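Keeping the Paper Drawer Under Control

When we moved to Wuvilmont I had one kitchen drawer that would no longer close, and it was all paper. Takeout menus, the boiler booklet, a warranty for a toaster we gave away years ago! I put up with it until December, when I needed the number for the oven people and spent most of a morning digging, with the pie crust going warm on the counter.

So start by tipping the whole drawer out. Make a cup of tea first, it takes a while. Anything for a thing you don't own anymore goes straight in the recycling, and store receipts older than 90 days can usually follow, unless there's a warranty attached or you need them for taxes.
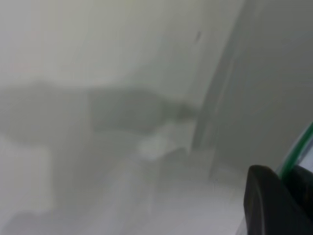
A green edge is easy to spot, even at a blur.

My neighbor Seija Kauppinen sorts hers by room and I've come around to her way of doing it. I used to go by date, and then I could never remember whether the dishwasher came before or after the new roof (before, as I now know). Kitchen, laundry, yard, car, and one for the dog. Write the room on a strip of masking tape and stick it near the top, where your thumb goes.

Thermal receipts fade something awful, so photocopy the big ones the week you get them and fold the copy around the original.

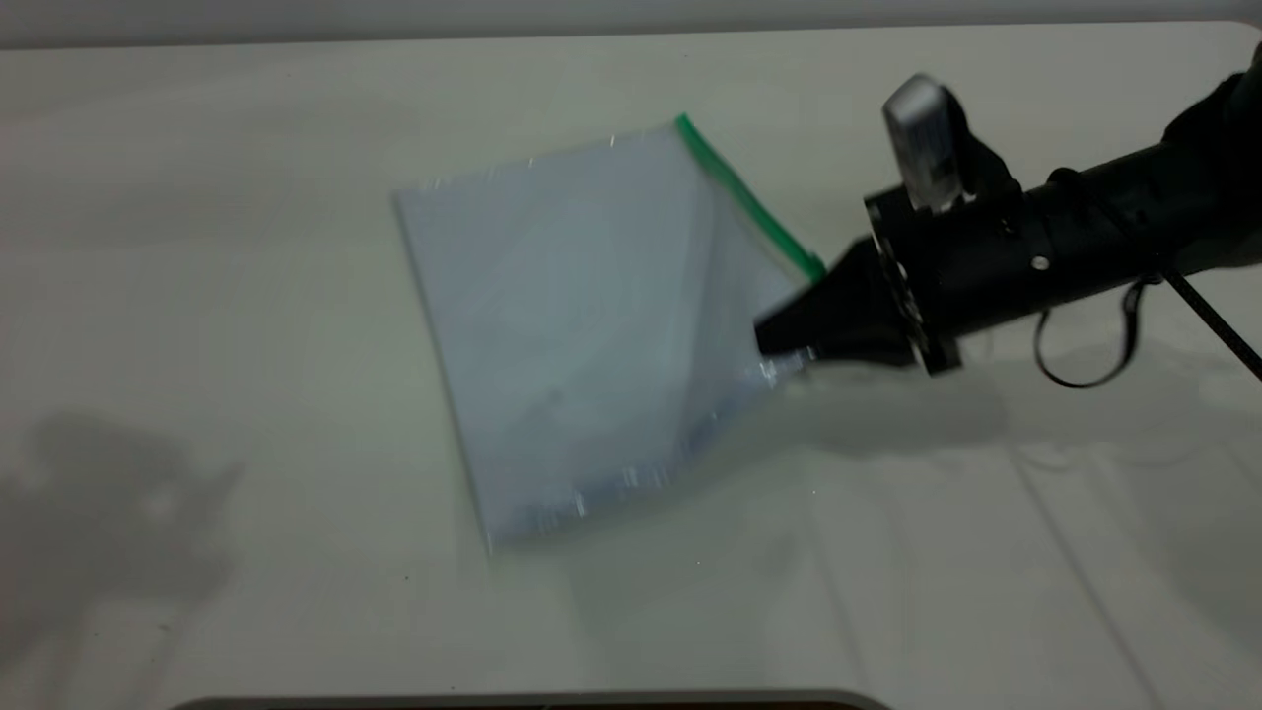 Manuals are the bulky part. If yours comes in nine languages, cut out the pages you can read and staple them, and you'll save more space than you'd think. I write the model number on the front in pencil too, along with the place I bought it and who came to put it in.

Keep recipes well away from all this! Mine got mixed in with the car papers once and we went without my aunt's plum cake for 2 years. 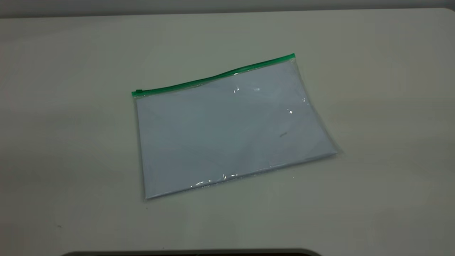 Clear pouch with a green zipper, lying flat.

Go through everything again each spring, before the yard work starts and you lose the will.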